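Week two of teleop on the Parnanari kitchen sim. Notes as I go, mostly for Tsehay Derese, who takes over the desk in July.

1/ Task is "put the dishes in the sink, put the groceries in the cabinet." One person drives with the handheld controllers, sim logs joint positions and gripper state at 30 Hz. Session limit is 26 minutes. Past that my wrist gets sloppy and the data shows it.

2/ Latency on the Drukov link was bad Thursday morning. The arm lagged my hand and I overshot the shelf edge on every reach. Mulugeta Yilma moved us to the wired connection. Fixed.

3/ Grasp notes: mugs by the rim, flat packets by the short edge. Approach packets slowly or they slide. Plates are still my worst object.

4/ Views from the kitchen:

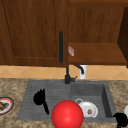
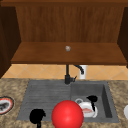
Same sink, same black faucet in both of those.
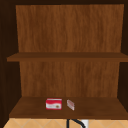
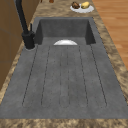
5/ Asked at standup: why not script the motion and skip the human?

Scripts work while the objects stay where you expect them. Move a cup a few inches and the script misses. A person corrects mid-reach, and the correction is the part we want the policy to learn.

6/ Keep demos where you fumble and recover. Drop demos where you fumble and reset. Vichien Thaweesak wants both tagged, so tag both.

7/ Episode 1367 has a bad timestamp. Don't train on it. I left it in the folder so the numbering holds.

8/ Pause before you release. If the gripper opens while the arm is still moving, the object gets thrown, and the policy copies that very well.

9/ Next: same task with the second controller layout. Edeltraud Kettler has the mapping file.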